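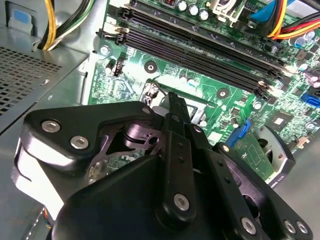 Repair Bench Technician, Part Time
Verkosier Computer Reuse, Amemville

Verkosier takes in used desktop computers from offices and schools in the Amemville area, gets them working again and passes them on to households that need one. Last year 1135 machines left our shop. We are looking for a technician to join the bench from October.

The work

You will test incoming desktops, find out what is wrong with them and decide whether they are worth fixing. Most faults are ordinary: bad memory, dead power supplies, worn fans, failed drives. You will swap the parts, wipe or replace the drive, install the operating system and fill in the record sheet for each machine. Computers past repair get stripped for parts, and those parts have to be tested and shelved with a label.

You will also spend part of each shift at the front counter on Baptista Street. People bring back machines they got from us, and some of them have never owned a computer before. You need to be able to explain a problem without jargon.

What we ask for

At least 2 years of experience repairing desktop computers, paid or unpaid. Certificates are welcome but not required. You should be comfortable with both Windows and Linux installs, able to lift a full-size tower onto a bench, and legible when you write by hand. Spanish or Nepali would be useful at the counter.

Laptop repair is done at our Cludard site and is not part of this job.

Hours and pay

Three shifts a week, 8:30 a.m. to 3 p.m., with a half-hour paid break. Pay is hourly and depends on experience; we will tell you the rate before the interview. Paid sick leave starts on your first day. The bus stops outside, and there is parking behind the building. The position runs for one year and may be extended.

How to apply

Send a resume and a short note about a repair that gave you trouble and how you went about it. A page is plenty. Address it to Jyoti Pant, Bench Supervisor, or drop it off at the counter, 56 Baptista Street.

Interviews take about 3 hours, including a paid trial at the bench with Pirmin Kälin. Bring your own hand tools if you prefer them. Everyone who applies will get an answer, and applications stay open until the job is filled.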